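Workshop > Bench Gear > Glues and Finishes > Parnen Water-Based Toy Varnish

Last updated February 10, 2024

Parnen Water-Based Toy Varnish, Clear Satin

We've stocked a fair few clear coats over the years and this is the one we keep taking home ourselves! Parnen is a thin, low-odour varnish for small wooden things that get handled all day: blocks, beads, puzzle pieces, pull-along animals, doll's house furniture. It goes on milky, dries clear, and doesn't turn your nice pale timber the colour of weak tea.

Arnel Dizon put it on a set of maple alphabet blocks last June and they still look terrific, even the Q, which has been dropped down the back steps more than any other letter (they have a favourite, those kids).

What's in the tin
Satin only for now. Matte is on the way from Dovhaniuk, who make it, but we don't have a date. Stock code 709. Tins come in one size, with a proper pry-off lid that seals again if you wipe the rim.

Putting it on
Stir it, don't shake it. Sand to 80 first if the piece is rough off the saw, then work up through the grits until it feels good in the hand. The first coat will raise the grain a little. Leave it 60 minutes, give it a light rub with a worn-out bit of fine paper, dust off and go again. Two coats is plenty for most toys, three for anything with wheels.

A soft synthetic brush is best. For beads and rings, thread them on a bit of dowel and roll them as you go. Loubna Cherkaoui dips hers and hangs them on fishing line, and her finish is smoother than mine, so I've gone over to her way for the little stuff.

Over colour
Lovely over milk paint and over most acrylics. With dark stains, let the stain sit overnight first and test on an offcut, as reds especially can bleed into the brush. It doesn't like going over wax or oil at all. We tried it over Bellus wax polish and it beaded up like rain on a car bonnet.

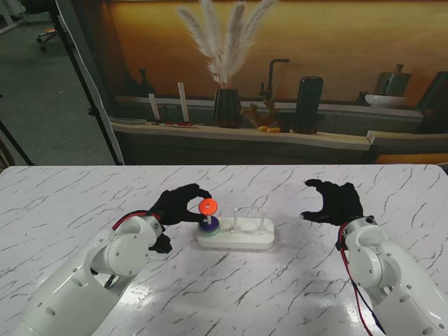 Can I tint the varnish itself?
Up to 20 drops of water-based colourant per tin is fine, stirred in slowly, and after that it starts to dry streaky.

Cleaning up
Warm water and a bit of dish soap, straight away. Once it's set in the bristles you've got yourself a very nice stirring stick.

Contact Trulden Workshop Supplies | © 2024 Trulden | Back to top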